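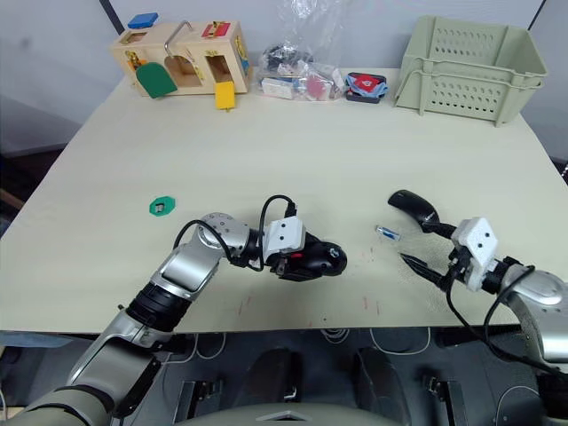
Where do the small things on a desk go when the desk gets reset?
Into one shallow tray at the back, smallest things in first, and the tray stays put all week.

Okay, so that's pretty much week 3 in one line, but let me back up, because a few of you were out on Tuesday and Naomi Muli asked me for the longer version (hi Naomi!).

Handout, Home and Office Organizing, posted 05/12/2019

We're on work surfaces now. Last time was closets, and I know some of you are still mad at me about the hangers. A desk is a different animal. You sit at it every day, so whatever system you pick gets tested about ten minutes after you set it up.

I teach the reset in 2 passes. First pass is the stuff your hand goes to without looking: mouse, pen, phone, glasses. Those get a home on your dominant side, and you should be able to reach it with your elbow still bent. Second pass is the little bits, and this is where people give up (me too, for years). Flash drives, key tags, plastic nuts from some shelf you built in February. They're flat, they slide under paper, and clear plastic ones just vanish on a pale tabletop. Stick a strip of bright tape on anything see-through. It's ugly and it works!

Faraji Athumani brought up toys on a shared table, good question. If kids use the surface too, push their big items to the far edge in a row and leave the middle open. Big things make a nice back wall. Don't mix their small pieces into your tray or you'll be sorting every night.

Wipe down last. Crayon or marker streaks usually need a second go with a damp cloth, so don't scrub like crazy the first time.

For next week: reset one surface at home, time yourself, and write the number down. My own kitchen desk took 47 minutes the first time and it's down to about 3 now. Read the Pivon chapter on drawers too, pages 78 and on. Skip the part on label makers, we'll do that in class with the Chege cards. Bring your tray if you have one. A baking pan is fine.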